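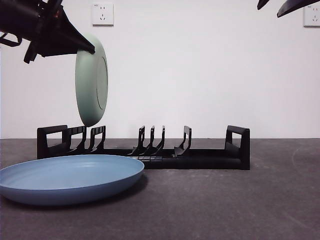 Widora makes long, unedited films of towns most tour companies skip, and we have doubts about nearly every word used to sell films like ours. "Unseen" is a bad one. The people who live there see it every day. "Authentic" is worse, and we have turned down distributors who wanted it on the cover. Our taste runs to ordinary things left on screen long enough to look at, and a pale green plate on its edge over a black dish rack holds our attention longer than one more sunrise shot from a drone. If that sounds dull to you, our catalog probably will too.

The company was started by Darcy Doucette after a stretch of cutting travel promos for Sawatzky, where the usual job was to take a week of footage and remove the rain, the road work and anybody who looked bored. Darcy kept the leftovers. The first Widora release, Sondell, was a single drive across a town of that name and back by the same road, with the windows down and no music. It sold 148 copies. A reviewer called it "brave," and we still don't see why. It was a car and a camera.

We now have two people on payroll and hire local drivers, interpreters and sound recordists by the job. They are paid a day rate agreed before we arrive, and their names go in the credits unless they ask us to leave them out. Some do ask.

How we handle access

A permit is a deal, and we think viewers should know the terms. When an office or a tourist board tells us where we can point a camera, we print that at the start of the film, before the title. If an escort rode with us, we say so. If we were told to stop filming, the picture goes black and the clock keeps running. We don't claim that an open road in front of the windshield shows you how a place works. It shows you the road. What's behind the buildings is somebody else's reporting, and we list some of that reporting in the notes for each title.

We don't take free flights or hotel rooms. We did once, in March of our second year, and the film that came out of it was polite from end to end. It has been withdrawn.

Flunumis

Flunumis is our archive. It holds 1074 hours of footage, and 567 of those can be watched in full by anyone with a library login. The rest is waiting on releases, or on us. We're slow at this. Search works by street name and by date, and badly by anything else. We looked at automatic tagging and weren't convinced, having watched it label a bus depot as a beach.

Working with us

Teachers and researchers can write for classroom copies at no charge. Festivals should read the running times before asking for a shorter cut, as there isn't one. We don't license clips for advertising, and we don't do weddings, though people keep asking.

Page last checked 29 Nov 2024.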